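Membrane keyboard: some keys need a hard press after cleaning

Forum index > Hardware > Input devices

paiva_bench
Tuesday, 09:14
Full-size wired USB membrane board, black, numeric pad on the right. Cleaned it in June: caps off, washed, shell wiped down with isopropyl. Since then the 7, 8 and 9 on the pad and the right-hand Shift need a noticeably harder press than the rest. They do register, and there is no chatter. I've tried two machines and three ports with the same result. Before I open the shell, is there anything worth ruling out?

E_Marsden
Tuesday, 09:40
Rule out the caps first. Swap the 8 with a letter key of the same size. If the stiffness follows the cap, the stem is fouling the guide. If it stays put, it's the dome or whatever is under it. Shift will have a wire stabiliser, so treat that as a separate fault until shown otherwise.

mota58
Tuesday, 10:02
Isopropyl under the caps is your answer. It gets into the guides, lifts the factory grease and leaves it somewhere else. Seen it on every Jotura board we had at Marnton.

E_Marsden
Tuesday, 10:11
Most cheap boards have no grease in the letter guides at all, only on the stabiliser wires. It could explain Shift. It doesn't explain three adjacent keys on the pad.

paiva_bench
Tuesday, 12:35
Swapped the caps. The stiffness stays with the position on all three pad keys. Shift is better with the wire unhooked, so Evie is right that it's a separate fault.
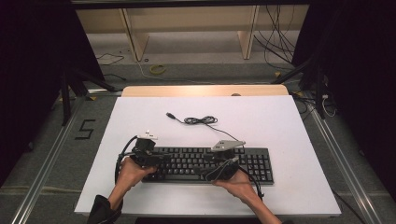 Keyboard on the white board, lead unplugged.

I measured with coins stacked on the cap, which is crude but repeatable to one coin. A normal letter key goes down at 58 g. The 8 wants a good deal more and I ran out of coins I trusted.

deolinda_s
Tuesday, 13:20
Three adjacent positions on a one-piece dome sheet suggests the sheet has shifted or is creased there. Open it and look at the locating pegs. Number the screws as they come out, as one or two are often longer, and check under the label for a hidden one.

mota58
Tuesday, 13:31
Or bin it and buy another. You'll spend an evening on something that costs less than the screwdriver.

deolinda_s
Tuesday, 13:44
He asked what to check, not what to buy.

I. Rocha
Tuesday, 14:05
Agree with the dome sheet, with one caution. If the two contact layers are glued at the edges, don't peel them apart to clean between them. The tracks are printed and come away with the glue. I lost a whole row on a Pisell 1038 that way. Lift the domes, leave the layers alone.

paiva_bench
Tuesday, 19:50
Opened. 9 screws, one under the label as predicted. The dome sheet was off its peg at the top right corner and riding up under the pad. Reseated it, and all three keys now go down with the same stack as the letters. Contact layers left alone.

Shift had dry wire ends. A small amount of silicone grease on each end and it moves freely, though it still sounds different from the left one.

mota58
Tuesday, 20:12
So it was the grease.

E_Marsden
Tuesday, 20:15
For one key out of four.

I. Rocha
Tuesday, 20:31
Did the peg itself look worn? If so the sheet will creep again - a thin strip of tape over that corner holds it.

paiva_bench
Tuesday, 20:48
The peg is sound. I've taped the corner anyway and will post again if it moves.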